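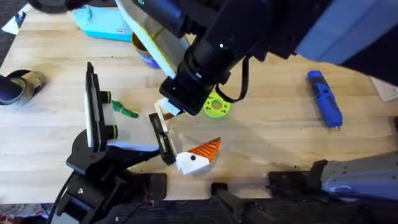

Blank units counted as zero when importing practice scores into the markbook

Home Topics Unanswered Members Log in

Filed under: Secondary maths > Online practice > Markbooks and reporting

Baldur Ravn
Posted 30 May 2023

We use Nilley for online maths homework and Kiritz as the school markbook. The Nilley course has 12 units, each scored from 0 to 1000. At the end of each term I export the class as a CSV file and import it into Kiritz, which works out a course average per pupil and passes it to the report template.

The average is wrong for any pupil who was not in the group for the whole course. Several pupils moved up into my set in January and were never assigned the first 6 units. In the Nilley teacher view those units show a dash. In Kiritz they show as 0 and are included in the average. A pupil who scored 1000 on every unit they were given therefore gets a course average of 500, and the report comment bank picks the "needs support" sentence for them.

What I have tried:

- Deleting the zeros by hand in Kiritz. They come back on the next import.
- Typing "N/A" in the CSV. The import stops at that row with "value outside permitted range".
- Setting the weight of the first units to nothing. This removes them for the whole class, including the pupils who did the work.

The second problem may be connected. Where a pupil has repeated a unit, the export contains two rows for that unit with different scores. Kiritz seems to keep whichever comes last in the file, and the file is not in date order. For some pupils this is the better score and for others it is the worse one.

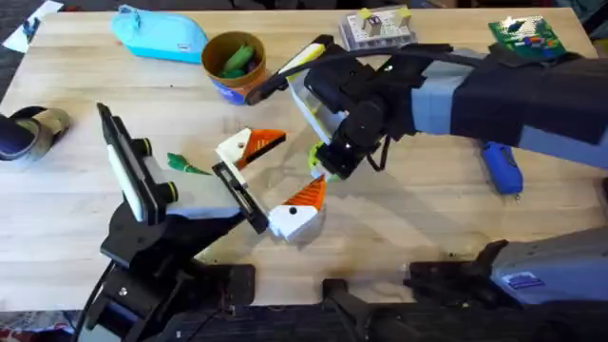 I would like the average to be taken over assigned units only, using the most recent attempt, without editing each pupil by hand. I have department-level access in Kiritz but not administrator access. The Nilley account is the ordinary school one, with the class sharing set up by our office at Gromovari.

tollgate_maths
Accepted by the person asking

There are two separate faults here and it is easier to fix them in order.

The zeros come from the export and Kiritz is only reading what it is given. Open the CSV in a plain text editor, not a spreadsheet, and look at a row for one of the pupils who moved. You will probably find an actual 0 in the score column and a separate column called "status" with the value "unassigned". The teacher view on screen uses the status column to decide whether to print a dash. The import in Kiritz does not read the status column unless you tell it to.

To make it do so:

1. In Kiritz, open Markbook, then Import, then Column mapping.
2. Find "status" in the left-hand list. It will be set to "Ignore".
3. Change it to "Exemption flag".
4. In the box that opens, enter the word unassigned exactly as it is in the file, in lower case and with no space after it.
5. Save the mapping under a new name. If you overwrite the default mapping, every teacher in the department gets it.
6. Delete the existing imported marks for the class before importing again. An exemption does not replace a mark that is already stored, so the old zeros will stay if you skip this. 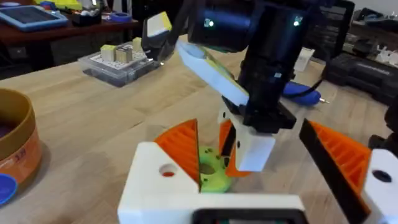

Orange ribbed pads on the gripper fingers, with a lime-green object on the tabletop between them.

After the import the exempt cells should be grey with nothing in them. Check one pupil by hand. Add up their scores, divide by the number of units they were assigned, and compare. If the figure in Kiritz is still too low, look at the setting called "Average over" in the markbook properties. It has the options "all columns" and "columns with a mark", and you want the second. This setting is per markbook, so a department user can change it.

One caution. "Columns with a mark" also leaves out work that was assigned but never started, if the cell is blank. In our files an assigned unit with no attempt has the status "not started" and a score of 0, and it imports as a true zero. Whether it should count as zero is a matter for your department policy, but it ought to be the same for every class.

For the repeated units, the duplicates appear because the export is set to "all attempts". In Nilley go to Reports, Export options, Attempts, and choose "latest only". The option is kept per user, so a colleague exporting the same class can get a different file from yours. If you need the full history for your own records, export twice and import only the second file.

If "latest only" is greyed out, the class is shared from another account and the owner of the class has to change it. You can get the same result in a spreadsheet:

- Sort by pupil ID, then unit, then completion date with the newest first.
- Remove duplicates on pupil ID and unit together. The first row of each pair is the one kept.
- Before saving, check that the pupil IDs have not lost their leading zeros. Format that column as text when you open the file.

I would not sort on pupil name. Two pupils with the same name in one year group will be merged and you will not get a warning.

Baldur Ravn

The status column was there and the mapping works. All the January pupils now have the correct average. "Latest only" was greyed out, so I have used the spreadsheet method for now and asked the office to change the option on the shared class.

fennimore

We just stopped putting the practice scores in the markbook. The test marks go in and the homework is a separate effort grade. Saves the trouble.

k_albion

The mapping answer is right, but there is a further point about comparing the averages once they are correct.

A pupil who did the later units only has been averaged over different material from the rest of the class. In most courses the later units are harder. If you rank the class on the course average, the pupils who joined late will tend to look weaker than they are, by an amount you cannot see from the markbook.
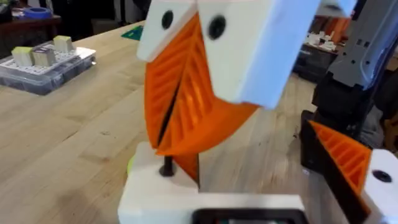

What we do for set changes is make a second calculated column in Kiritz which averages the last 6 units for everybody, and rank on that. The full-course average still goes on the report. The formula editor accepts a range of columns, so you do not have to pick each unit separately, but the range follows the display order. If somebody drags a column to a new place the result changes without any message. Lock the column order first (Markbook properties, Layout, Lock).

Also check the comment bank. Ours had its boundaries set on the old average with the zeros in it, and after the correction hardly any pupil fell in the lowest band. The boundaries had to be set again for the following report.

Tags: markbook, csv import, exemptions, set changes, homework scores

Contact the moderators | Terms of use | Copyright of posts remains with their authors | Back to top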